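Sandhu Skills Room - Progress Report to the Panach Fund
Period ending September
Prepared by Rozália Borbély

Dear friends at Panach,

It is a pleasure to write to you again, and I will try to be shorter than last time, though those of you who have read my reports before will know how that usually goes. The suturing course you are paying for is now well into its second stretch, and the room is busier than I dared hope when we first talked about it over the phone.

We have enrolled 11 trainees in this round, most of them in their first surgical year, plus a couple of older hands who wanted to get their knots back in shape. Between them they have logged 419 practice sessions at the bench. We had planned for the early evening to be the popular time, but the slots before 7 a.m. go first, and I have had to start a waiting list for them.

Most of the period went on simple interrupted stitches. We ask everyone to stay with these longer than they would like, working along a marked line on a white practice pad, placing each stitch and tying it before going on to the next. Dark thread has been a great help with this. It shows up so well on the white that a trainee can see a crooked bite or an uneven gap without waiting for one of us to come by and point it out.
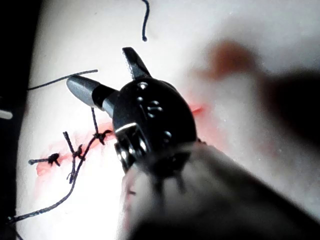
Practice pad with tied stitches in dark thread along the red incision line.

The part of the course that has changed most is knot tension. In the first round people pulled far too hard, and the edges of the cut bunched up under the thread. We now give a full session to tension alone, with a short talk at the start and plenty of quiet time afterward, and the pads I have looked through since then are a good deal neater. Spacing still needs work - I would say it is our main job for the coming months.

On the money side, we have spent $3,809 of the supplies line so far, nearly all of it on pads and thread. The pads from Veko cost a little more than the old ones but hold up better to being stitched over and over, so I would like to stay with them if you agree. The Plevidex order is 5 weeks behind and I have not been billed for it yet, so please expect that amount to turn up in the next report.

Next we move on to running stitches, and after that to curved cuts, which the trainees keep asking me about. You are very welcome to come and sit in on a session. Just let me know a few days ahead so I can save you a chair.

With warm thanks,
Rozália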